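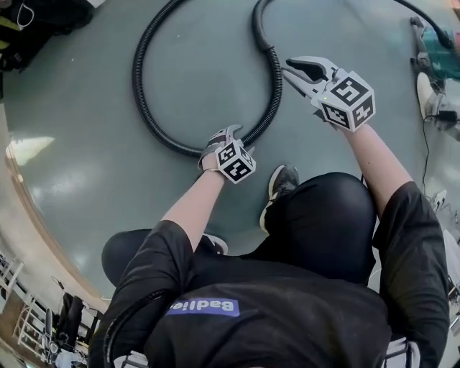 **January, job 2454: pulpit Bible, Trikia chapel**

Block is out of the old case. Spine lining came off in one long strip until it reached the Psalms, where some earlier repairer had used what I can only describe as faith and a great deal of brown glue. Two hours with paste and a bone folder to get through it. Please, whoever does these in future: label the glue.

State of the book, for the file:

- Genesis first section detached, all leaves there, edges soft
- Leviticus in mint condition, as ever
- Psalms handled to the texture of felt, old tape on 23 (both sides)
- Gospels good apart from candle wax in the gutter at Luke 2
- Revelation missing its last leaf, so the congregation has presumably been taking the ending on trust
- Family pages between the Testaments: leave alone until I hear back

The wax came up with blotter and a warm spatula. I went too hot on the first pass and left a faint shine on the page. It can only be seen at a slant, and the lectern faces the window, so it will be seen at a slant every morning service. Noted, regretted.

Tape on Psalm 23 is still on. The carrier lifts but the adhesive has gone deep, and I'd sooner have a yellow shepherd than a missing one. Will test a scrap from the old endpaper first.

Asked Jianhua Li about the missing leaf. Options as we see them:

1. Facsimile from the matching printing at Furkotdale, if they will let us scan theirs. Toned paper, marked as a replacement in small type at the foot.
2. Blank leaf, honestly blank.
3. Cut a leaf out of a damaged copy. Jianhua is for this. I'm against, having once been told by a minister that we'd orphaned a chapter.

Writing to the chapel with the first two. The pastor's last letter ran to four pages and ended by assuring me that he had no strong opinions.
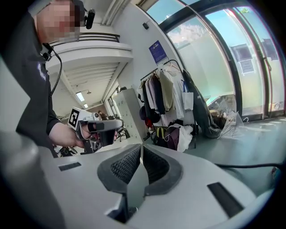

Sewing. Old holes are usable for most of the sections, and I'd like to keep to them. Linen tapes, five, same stations as before. Thread 18/3 was too fat on the trial and gave the spine a swell like a bishop after Easter lunch – dropping to the thinner one. Guard the first and last three sections with the Kang tissue. We have enough if nobody borrows it for the gift tags again.

Boards: the originals are warped but sound. Pressing under weight between damp blotters overnight, then dry for as long as I can stand to leave them. Leather from Vevwood has arrived and is a shade redder than the swatch. Against the old spine it looks keen. A coat of dye on the offcut brought it down to something more Presbyterian.

Found between the pages and bagged, with page references:

- pressed fern, 1 Kings
- a raffle ticket, Job
- sermon notes in pencil on the back of a seed bill. Three heads, the third being "humility (if time)"

The last one I'd like them to frame. They will probably put it back in the book.

Other chapel work on the bench, so it doesn't get forgotten: 200 carol sheets to trim, wanted for *last* month, order apparently came by way of someone's coat pocket. Trimmed 80 before the guillotine blade started to drag. Blade is off for grinding, rest to follow. They can sing them in July.

**Next**

- scrap test for tape, try poultice before anything stronger
- letter about the leaf, and ask again about the family pages. There is a baptism entered twice under different names and I don't want to be the one who tidies it
- turn the boards at 4 p.m., change the blotters
- price for a slipcase. They didn't ask, but I've seen where the lectern is and what drips above it
- Jianhua to look at my sewing before I knock the spine into shape, and to be frank about it, within reason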